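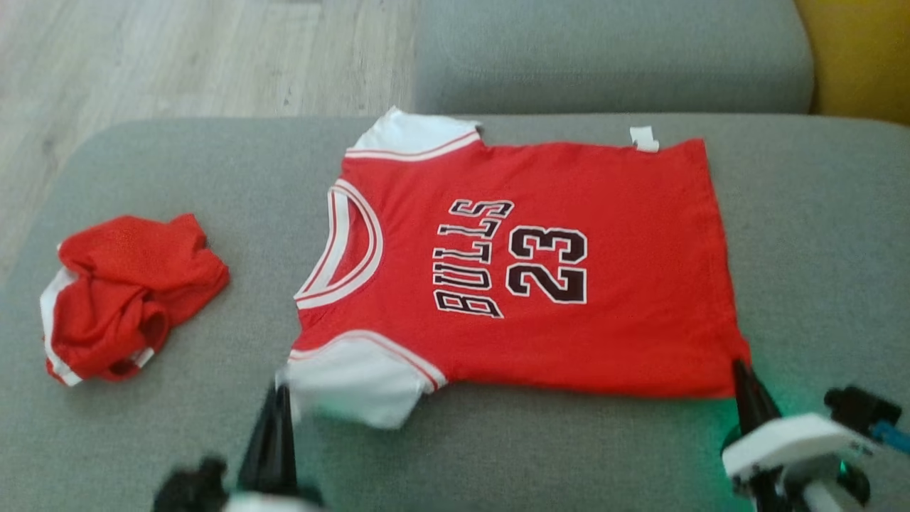 ## 4. Setting up your first wash programs

Okay, so the Travik is level, the hoses are on and you've run the empty rinse from section 3. Now for the part I like best, which is teaching it your laundry. I wrote this section after Desta Gebremichael called me from her basement in Plivstead with the manual that came in the box, and we worked through it together on the phone one Saturday (it took a while, we kept getting sidetracked by her dryer).

You'll need the little gray card with your setup code on it, and a load of ordinary clothes. Nothing precious yet!

### 4.1 Save a program for printed shirts

I start everybody here, as team shirts and printed tees are what most families wash all week long.

1. Turn the dial to **Custom** and hold it in for 4 seconds. The display goes blank and then shows a row of dashes.
2. Type in your setup code. If you've lost the card, try 1,023, the one they leave the factory with.
3. Press **Temp** until you see **Cold**.
4. Press **Spin** until you see **Low**. I used to leave mine on Medium and I do think my lettering cracked sooner, but I never tested it properly.
5. Skip **Extra Rinse** unless someone in the house has touchy skin.
6. Pick an empty slot with the arrows. There are 11 of them, and I keep shirts in slot 2 so it's easy to reach from the top of the list.
7. Press **Save** and wait for the double beep.

**Note:** One long beep means the slot is already taken. Go back to step 6 and choose another – the machine remembers everything else you entered, so you don't have to start over.

### 4.2 Loading

1. Turn shirts inside out, and check the collar for pins.
2. Close zippers on anything going in with them. Zipper teeth are murder on a printed number.
3. Fill the drum loosely. You want to be able to slide your hand in over the top of the clothes.
4. Pour liquid detergent to the lower line in the drawer. I use Greltar, but whatever you've got under the sink is fine.

**Caution:** Please don't put fabric softener in with stretchy sports fabric. It leaves a coating, the shirt stops soaking up sweat, and you'll be washing that smell back out until June.

**Caution:** Never open the detergent drawer during the first fill. I did, and had to mop.

### 4.3 Drying

Lay printed shirts out flat or hang them by the hem, away from direct sun. If you have the Langlois dryer that pairs with this washer, use **Air Only** and take the shirts out while they're still a tiny bit damp. Smooth the print with your palm and leave it alone after that.

If you absolutely must iron, iron from the inside, on low, with a dish towel in between. Shaimaa Gaber swears by baking parchment for this and her shirts do look great, so try both and see.

### 4.4 If the program won't start

- **Door light blinking:** push the door at the latch side until it clicks. Check for a sleeve in the seal.
- **Dashes on the display:** you're still in Custom. Press **Back** twice.
- **Program starts warm:** the temperature didn't save. Redo steps 3 to 7 and listen for that double beep.

Towels and bedding need a different spin setting, so save those for section 5.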